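Grundlagen der Probenvorbereitung
Skript zu Einheit 4: Volumenmessung, Verdünnung und Dokumentation
Dozentin: Sigrun Halvorsen

Voraussetzung für diese Einheit sind die Konzentrationsmaße aus Einheit 2. Wer die Umrechnung von Stoffmengen- in Massenkonzentration noch nicht sicher beherrscht, arbeitet zuerst die Übungen dort durch. Einen Taschenrechner bitte zu jedem Termin mitbringen.

4.1 Messgefäße und ihre Genauigkeit

Man unterscheidet Gefäße, die auf Einlauf (In) justiert sind, von solchen, die auf Auslauf (Ex) justiert sind. Ein Messkolben ist auf Einlauf justiert: Bis zur Ringmarke gefüllt, enthält er bei der Bezugstemperatur das aufgedruckte Volumen. Eine Vollpipette ist auf Auslauf justiert. Der Rest, der in der Spitze bleibt, ist bei der Justierung berücksichtigt und darf nicht ausgeblasen werden, sofern die Pipette nicht ausdrücklich dafür vorgesehen ist.

Bechergläser, Erlenmeyerkolben und Zentrifugenröhrchen tragen häufig ebenfalls eine Skala. Sie dient der Orientierung. Für das Ansetzen einer Standardlösung ist sie ungeeignet, auch wenn die Striche eng beieinander liegen.

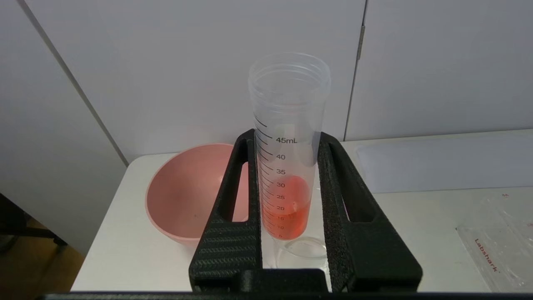
Abb. 4.1: Konisches Röhrchen mit aufgedruckter Skala bis 45 mL, teilweise gefüllt.

Abgelesen wird auf Augenhöhe und bei senkrecht stehendem Gefäß. Bei wässrigen, durchsichtigen Lösungen gilt der tiefste Punkt des Meniskus. Bei stark gefärbten Lösungen ist dieser Punkt oft nicht zu erkennen, dann liest man am oberen Rand ab und vermerkt das im Protokoll. Der Blick von oben ergibt einen zu hohen, der Blick von unten einen zu niedrigen Wert (Parallaxenfehler).

4.2 Verdünnungsrechnung

Beim Verdünnen bleibt die Menge des gelösten Stoffs gleich. Daraus folgt

c1 · V1 = c2 · V2

mit c1 und V1 für die Stammlösung und c2 und V2 für die fertige Verdünnung. V2 ist das Endvolumen, also Stammlösung und Lösungsmittel zusammen. Die häufigste Fehlerquelle in den Klausuren der letzten Jahre war das Einsetzen des zugegebenen Lösungsmittels für V2.

Beispiel: Aus einer Stammlösung mit 500 mg/L sollen 100 mL einer Lösung mit 20 mg/L hergestellt werden.

V1 = (20 mg/L · 100 mL) / 500 mg/L = 4 mL

Man legt 4 mL Stammlösung mit der Vollpipette in einem 100-mL-Messkolben vor, füllt bis kurz unter die Marke auf, mischt, lässt temperieren und füllt dann bis zur Marke auf. Danach wird verschlossen und mehrfach umgeschwenkt.

Zur Schreibweise: »1:10« bedeutet in diesem Kurs ein Teil Probe in zehn Teilen Gesamtvolumen. In älteren Vorschriften steht manchmal 1 + 9 für dasselbe — im Zweifel die Definition in der jeweiligen Vorschrift nachlesen.

4.3 Verdünnungsreihen

Große Verdünnungsfaktoren werden in Stufen hergestellt. Drei Stufen zu je 1:10 ergeben den Faktor 1000. Die Einzelfaktoren werden multipliziert, und die relativen Unsicherheiten der Stufen pflanzen sich fort. Für jede Stufe ist eine neue Pipettenspitze zu verwenden. Zwischen den Stufen muss vollständig gemischt werden.

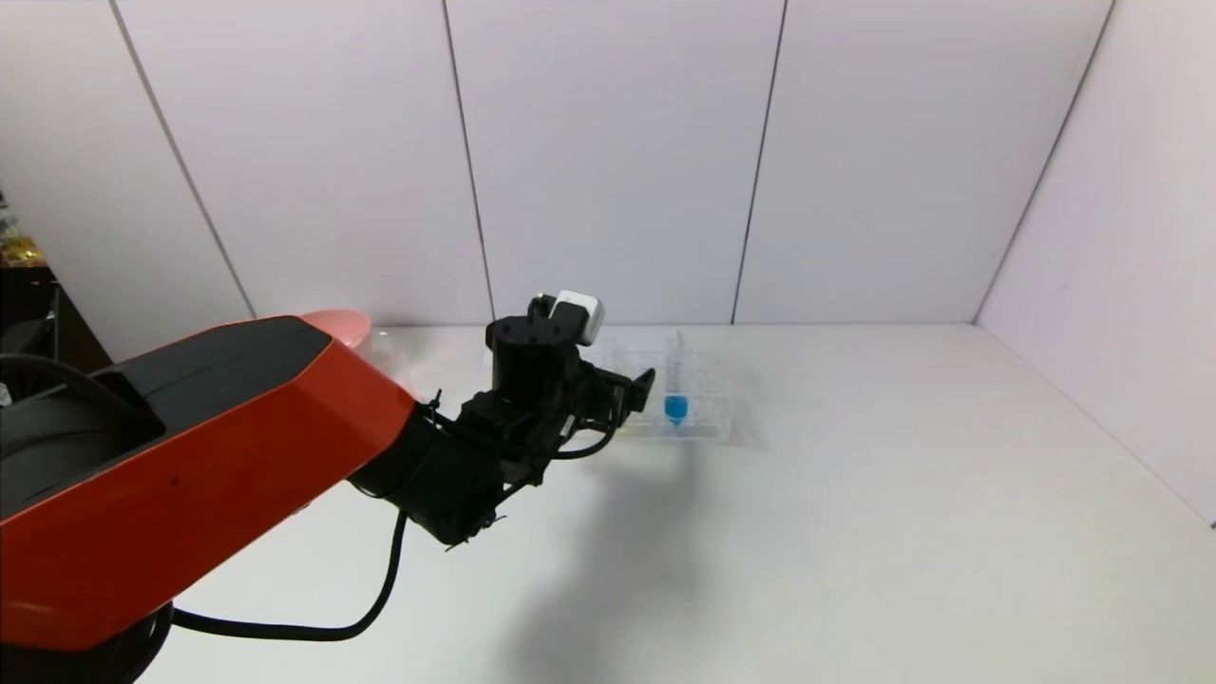
Die Gefäße einer Reihe werden vor dem ersten Pipettierschritt beschriftet, und zwar am Gefäß selbst. Eine Beschriftung auf dem Deckel genügt nicht, Deckel werden vertauscht. Anzugeben sind Probenbezeichnung, Stufe und Kürzel der bearbeitenden Person. Das Lösungsmittel kann in allen Gefäßen vorgelegt werden, bevor die Probe dazukommt.

4.4 Protokoll

Ins Protokoll gehören die Messwerte mit Einheit, die verwendeten Geräte mit Nennvolumen und die Temperatur im Labor. Korrekturen werden einfach durchgestrichen, mit Kürzel versehen und lesbar gelassen. Tipp-Ex ist nicht zulässig.

4.5 Aufgaben

1. Eine Wasserprobe vom Standort Dredport wird 1:5 verdünnt. Die Messung der Verdünnung ergibt 207 µg/L. Berechnen Sie die Konzentration in der unverdünnten Probe.

2. Eine Probe aus Privville enthält 785 mg/L Chlorid. Der Arbeitsbereich des Verfahrens endet bei 100 mg/L. Wählen Sie eine geeignete Verdünnung und begründen Sie die Wahl der Gefäße.

3. Erläutern Sie, weshalb eine auf Auslauf justierte Pipette nicht ausgeblasen wird und in welche Richtung sich der Fehler sonst auswirkt.

Abgabe der Aufgaben zu Beginn der nächsten Einheit, handschriftlich oder als Ausdruck. Die Rechenwege müssen erkennbar sein. Einheit 5 behandelt Kalibriergeraden.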